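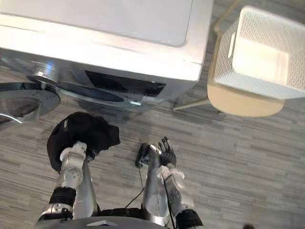
The wardrobe head at the Risis theater company in Malville has been washing other people's costumes for most of her working life, and she still talks about it like someone who got the job last week. She asked me to leave her name out ("the actors get the credits, I get the good chair") and then spoke for two hours straight. We started with laundry, and I was hooked right away. A front-loading washer, a plastic basket with holes in it, a wooden stool to set the basket on: "That's most of it," she says. "People expect some secret machine. You need a basket that lets the air through, and you need it up off the floor, or your back is gone by March."

The company's current show is Jistgate, a ghost story set in a boarding house, and it has 163 costume pieces. Nearly everything is black. I said that must make washing easy and she laughed at me for quite a while.

"There are so many blacks! There's a green black, a brown black, and one that goes purple the minute you look away. Under stage light you see all of it. So I wash them in families. The wool never meets the cotton, and everything goes in inside out."

She likes cold water and short cycles, and uses less soap than the bottle says. Too much of it stays in the cloth, she told me, and then the collars get stiff and the cast complains. For sweat she keeps a spray bottle of cheap vodka and water by the stage door — an old wardrobe trick, and she swears by it for jackets that can't be washed between shows.
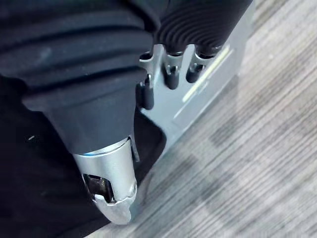

Mending takes up the other half of her day. The landlady's dress in Jistgate has a hem that gets stepped on in the second act, every single night, and she has sewn it back so often that she knows the stitches by feel. "I could put in a stronger thread," she says, "but then the cloth rips and the thread doesn't. Let the thread go. Thread is cheap."

Her favorite piece is a long coat from an earlier production, Paulík, which ran for 182 performances. She brought it out for me on its padded hanger. The lining has been replaced twice and the elbows are patched from the inside, so neatly that I had to turn the sleeve out to find the seam.

I asked what she would tell somebody starting out with a small group and no budget. She didn't need to think. "Buy secondhand, buy a size too big, and wash it before you cut it. I've seen a whole chorus in pants up to here." She pointed at her shins. Then a dresser put her head around the door to ask about a missing glove, and off they both went to look for it.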